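Chapter 7
Friction, Grip and the Holding of Loads

After reading this chapter you should be able to explain why a load at rest needs more force to start moving than to keep moving, calculate the normal force on a flat and on a sloped surface, and choose a suitable coefficient from Table 7.2 for common pairs of materials.

7.1 A problem from the Ladetby warehouse

In the warehouse at Ladetby, goods arrive on steel rollers and leave on rubber belts. When Adesuwa Okonkwo began there as a shift engineer, she was asked to find out why one type of crate stopped on the ramp between the two halls, while another type, which was heavier, went down without any difficulty. The workers believed that the heavy crates were "pushing themselves" down the slope. It is a natural idea, and many students have the same one at the start of this course.

Okonkwo weighed both crates. The light one gave 108 newtons and the heavy one 481 newtons. Then she pulled each crate along a level piece of the same ramp material with a spring scale, and wrote down the largest reading before the crate started to slide. When she divided the reading by the weight, she had for each crate a single number without any unit. The number for the light crate was almost two times larger. Its base was covered with a soft plastic, and the base of the heavy crate was planed wood.

The weight was therefore not the cause of the difference. On a slope, a larger weight increases the force that pulls the crate downward, but it increases the friction in the same proportion. We will show this in Section 7.3, where the weight disappears from the equation completely.

7.2 Two surfaces in contact

Even a polished surface is rough when we look at it closely enough. When two bodies are pressed together they touch only at the highest points, and the true area of contact is a small part of the area we can measure with a ruler. If we press harder, these points become flatter and new ones come into contact. For many dry, hard materials the friction grows in proportion to the pressing force, and we write

F = μN

where F is the largest friction force, N is the normal force and μ is the coefficient of friction. Soft materials – rubber above all – follow this rule less well, and the value of μ for them can change with the load.

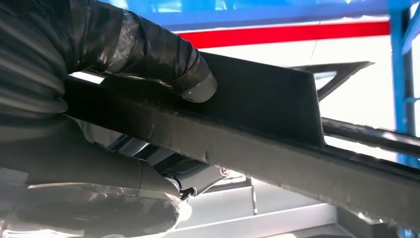 The normal force is always perpendicular to the surface. On a level floor with no other vertical forces it is equal to the weight. When a body is squeezed from two sides, the normal force comes from the squeezing, and friction acts on both sides at once. A block that weighs 144 newtons and is held between two vertical plates needs an upward friction force of 72 newtons from each plate, if the two plates are the same. With μ = 0.6, each plate must press with at least 120 newtons.

Please note that this is the smallest possible value. In practice an engineer adds a safety factor, which we treat in Section 7.5 together with the effect of oil and dust.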